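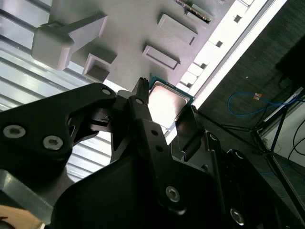
Week 3: How heat leaves a small object

Handout for evening students. Bring it to the practical on 3 April 2018, along with a calculator and your notes on units.

Last week dealt with temperature and energy as separate ideas. This week is about the rate at which energy moves from a warm thing to a cooler one, and why some things get rid of heat easily while others need help.

1. Power and heat

Nearly all the electrical energy that goes into a processor comes out again as heat. The same is true of a lamp, a phone charger or an electric blanket, with small differences for light and sound. If a part draws 65 watts, it must give off 65 joules of heat every second or its temperature will go on rising.

A watt is a joule per second. Students lose marks every year by mixing the two. Write the unit at each line of your working.

2. The three routes

Conduction is the passing of heat through a material, or between two materials that touch. Metals do it well. Air does it badly, and so does anything with a lot of air trapped in it, such as wool, foam or loft insulation.

Convection is heat carried away by a moving fluid. Air next to a warm surface warms up, becomes less dense and rises, and cooler air takes its place. A fan speeds this up. So does wind, and this is why a wet coat feels worse on an open hill than in a sheltered yard.

Radiation needs no material at all. Every surface gives it off. At room temperature it is easily forgotten, but a bare domestic radiator loses a good share of its heat this way. Dull, dark surfaces radiate better than polished ones.

3. Thermal resistance

For steady conditions we can use a rule that looks very like Ohm's law:

temperature difference = power x thermal resistance

Thermal resistance is measured in kelvin per watt. A low figure means heat gets away easily. As with electrical resistors, resistances in a line are added together.

Worked case: a part gives off 20 W. The path from the part to the room has a resistance of 1.5 K/W. The difference in temperature is 20 x 1.5 = 30 K. If the room is at 22 degrees C, the part will settle at 52 degrees C.

Note that a difference of 30 K is the same as a difference of 30 degrees C. The two scales have the same size of step and only start in different places.

4. Why the join matters

Two flat metal faces pressed together do not touch everywhere. Under a microscope both are rough, and they meet only at the high points. The gaps between are full of air. A thin layer of paste fills those gaps with something that conducts better than air, though still much worse than the metal on either side. Too thick a layer is therefore a mistake, as the heat then has to cross more paste than it needs to.

The same thinking applies to a saucepan with a warped base on a flat electric hob. The old Sowerby plates in the demonstration cupboard are slightly bowed and can be used to show this. Please put them back with the card between them.

5. Storing heat

Resistance tells you where the temperature ends up. Heat capacity tells you how long it takes to get there. Water needs a great deal of energy for each degree: to warm 1000 g of it by 1 K takes 4200 J, using the value on our data sheet. The same mass of aluminium needs 900 J.

A heavy block warms slowly and cools slowly. A thin fin does both quickly.

6. Practical

Work in pairs. Each pair needs one aluminium block, one heater, 2 thermometers and a stopwatch. The power supplies are in room 3134.

Measure the room temperature first. Switch on the heater at 10 W and record the block temperature every minute until three readings in a row agree. Switch off, then record the cooling in the same way for 15 minutes. Plot both on one graph, with time along the bottom.

The block gets hot enough to hurt. Do not move it until it has cooled.

7. Questions to hand in

Find the thermal resistance between your block and the room.

A part at 70 degrees C sits in a room at 20 degrees C and gives off 25 W. Work out the resistance of the path.

Explain in three or four sentences why a vacuum flask has shiny walls.

Reading: chapter 3 of the course book, leaving out the section on heat pumps. We come back to those in October.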